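Snack table sub-group, minutes
Gunent building, ground floor, November
Start 10 am. Apologies: Genton side.

1. Last minutes agreed, no changes.

2. Snack bars and bins. Sorting of wrapped snacks into containers discussed.

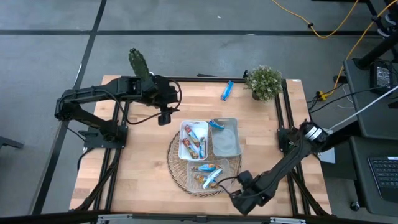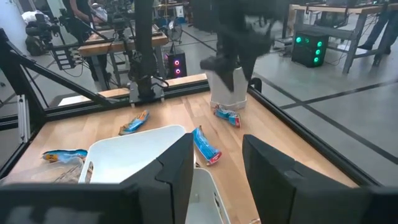
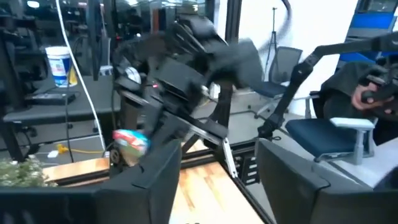
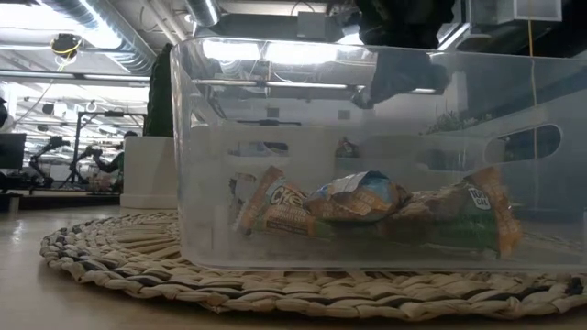

Clear bins prefered over white, easier to see what's low. Woven mat stays for now. One flavour per bin, to be tried til next meeting.

3. Order. Teixeira quote in, 350 bars, delivery 27 Nov. Agreed. Bigger order of 900 turned down, no cupboard space.

4. Labels. Ident to send samples. Still waiting, chase again.

5. AOB. Wrappers not to be left on table. Plants need watering, rota to go round by email.

Closed 10.50. Next one same room.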